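White rings on a waxed table top - can they be removed without sanding?

Posted in Home and Repair, 3rd January

Good evening to all. I bought a second-hand dining table from a shop in Trirkgate and I have treated it with Ketilsson wax since May. Now there are two white rings where somebody put a hot mug. I tried a dry cloth and nothing changed. I do not have a sanding machine and I would prefer not to buy one. Is the wax spoiled or also the wood under it?

wasitz_corner

Hello, I had the same on my sideboard. A white mark is normally moisture inside the wax, so the wood is fine. If the mark is black, then it is deeper and you have a bigger job.

Put a cotton cloth over the ring and go over it with a warm iron, without steam, for a few seconds. Lift, look, repeat. Be patient - too much heat will melt the wax and you get a dull place. When the ring is gone, leave the table overnight and put a thin new layer of wax. Rub always along the grain. Please try first on the underside.

For small wooden things I don't use the iron, only a soft cloth and very little wax. The rim of a tray takes it nicely, but go slowly in the corners or it collects there and stays sticky.

binton424

mayonnaise. leave it one hour and wipe. worked for my aunt

oakandpine

I would not do the mayonnaise on wax, it smells after. The iron is good. If it does not help, take off the old wax with white spirit and open the window.

Related topics
Sticky drawer in old chest
Which wax for a pine floor?
Removing candle wax from a tablecloth

We use cookies to remember your settings. Accept - Manage 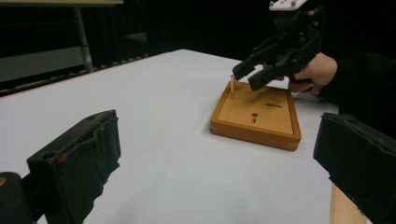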